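How I Pack a Soft Lunch Bag So It Stays Cold and Nothing Gets Squashed

I have packed a lunch almost every workday for years, and for most of that time I did it badly. Warm yogurt, sandwich shaped like a banana, a mystery puddle in the bottom corner. Then I started sharing an office fridge with Yoon-hee Jin, whose lunches come out looking like she packed them thirty seconds ago, and I finally asked her to show me. Most of what follows is hers, with a few of my own bad habits mixed in.

What you need

A soft insulated bag with a foil-type lining. Boxy is best.
One or two thin, flat ice packs
A couple of containers with lids you trust
A dish towel or cloth napkin
A clear bit of table or counter

Step 1: Check the inside

Unzip the bag all the way and look at the lining, especially in the corners where it folds. Little cracks are fine for a while, but once they go through, spills get into the padding and you will smell it by Tuesday. Wipe it with warm water and a drop of dish soap, then leave it open overnight. I used to zip mine up damp. Please don't do that!

Step 2: Chill what you can

Food that goes in cold stays cold a lot longer. I put my containers in the fridge after dinner and keep the ice packs flat at the back of the freezer (flat matters, they freeze into whatever weird shape you leave them in). Leftovers should be fully cooled before they go anywhere near the bag.

Step 3: Stand it up and open it wide

I always pack with the bag standing on the table. If you pack it lying down, everything slides to the bottom the second you pick it up, and your nice flat salad is now a vertical salad. Hold the top with one hand so it doesn't fold in on itself, and fill it with the other.

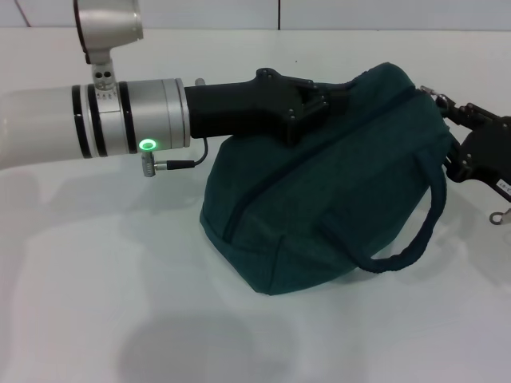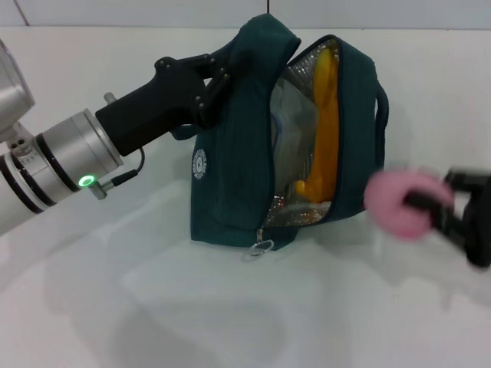
The teal bag on the white tabletop. In the second picture the front is unzipped and the silver lining shows.

Step 4: Heavy stuff first

Ice pack against the back wall, biggest container on the bottom. Then the middle layer, which for me is usually fruit or a boiled egg in a small tub. Anything that bruises goes on top. If there's a gap along the side, stuff the napkin into it. A full bag holds its temperature better than a half-empty one, and the napkin keeps things from rattling around on the bus.

My standard load is a rice box, a 330 ml can of something fizzy, and a yogurt. The can goes in upright, tight against the ice pack, and it's still properly cold at noon. Kieran Moynihan at my office puts his can in sideways on top of his sandwich. We have talked about this.

Step 5: Close it without a fight

Press the sides in gently, let the air out, and run the zipper around slowly. If it catches at a corner, back it up a few inches and hold the fabric flat just ahead of the pull. Yanking is how I killed my last bag, a gray Skalton I really liked — the pull came right off in my hand in the parking lot.

Then lift it once by the handle before you leave the house. If you feel something shift, open it and fix it now.

Step 6: When you get home

Empty it right away, crumbs and all. I turn mine upside down over the sink, give it a quick wipe, and leave it open on the counter. The ice packs go straight back in the freezer so I'm not hunting for them at 7 a.m. Once a month I do the baking soda trick: a spoonful in warm water, wiped around the lining, left for 25 minutes, then rinsed off with a damp cloth. It took care of the tuna incident, and that was a bad one.

If your bag has a removable liner, check the label before you put it through the wash. Mine doesn't, so it's cloth and patience.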